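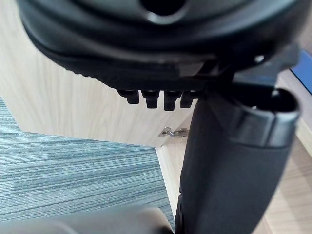 Course handout 2: Open day at the Gallell laboratory
Prendergast Institute, Introduction to Service Robotics
Issued 25 Aug 2020

The class will attend the open day at the Gallell laboratory in place of the regular lecture. Attendance is required and counts toward the participation grade. Students should read this handout before arrival and bring a printed copy.

Purpose of the visit

The demonstration concerns mobile manipulation in an ordinary office. Course work so far has treated objects on a clear tabletop. Office furniture raises other problems, and students will be asked to discuss them in the written report.

Points to observe

Views from the wrist. At close range a single chair part can fill much of the view. In the opening picture, the underside of the seat and the armrest post leave only part of the desk- or cabinet-side area visible. Consider what the arm can and cannot plan from such a view.

Dark surfaces. Black plastic against black plastic gives weak edges, while small highlights stand out strongly. Review section 14 of the reader on reflection and contrast.

Clearance. Note how near the gripper comes to the furniture and how the operator judges the remaining space.

Conduct in the laboratory

Visitors remain behind the floor line while the arm is powered. Bags are to be left in room 57. Questions are taken after each run. The control software, Civow, may be viewed on the operator's display but may not be copied.

Report

Submit two pages through the Trevano course site. Late reports will not be accepted. A second visit is planned for December; details will follow.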